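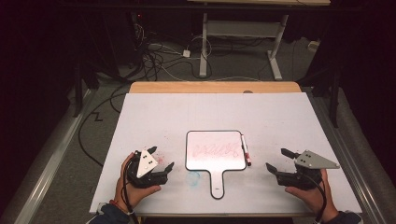 Cleaning whiteboard paddles and boards

Réka Pintér has revised the care notes for the handheld whiteboard paddles following the February stock check. They apply to every room that holds a set, including the Uvura and Nnaji rooms.

Red ink is the main source of complaints. A dry cloth tends to spread it across the surface as a pink haze, with the outline of the writing still legible underneath. Wipe once with a dry microfibre cloth, working from the edge towards the middle, then again with a cloth dampened with plain water. If colour remains, write over the mark with a fresh dry-erase marker, leave it for 2 seconds and wipe while the new ink is soft. The solvent in the marker lifts most of the old pigment.

For marks that survive this, use isopropyl alcohol at 70 per cent. Apply it to the cloth and keep it off the border, where it can get under the edging. Rinse with water and dry before the paddle goes back in the rack. Do not use kitchen scourers or cream cleaner. Both scratch the coating, and a scratched paddle holds ink permanently.

The same method works on the larger white boards laid over the tables. Treat ring stains from cups with warm water and washing-up liquid first.

Markers should be stored flat, caps on. Any that write faintly go in the Multitz tub for disposal.

The set now stands at 66 paddles, 61 of them fit for use. The rest are with Piroska Sipos for resurfacing with Porkico film. Replacement cloths can be collected from her on Tuesday.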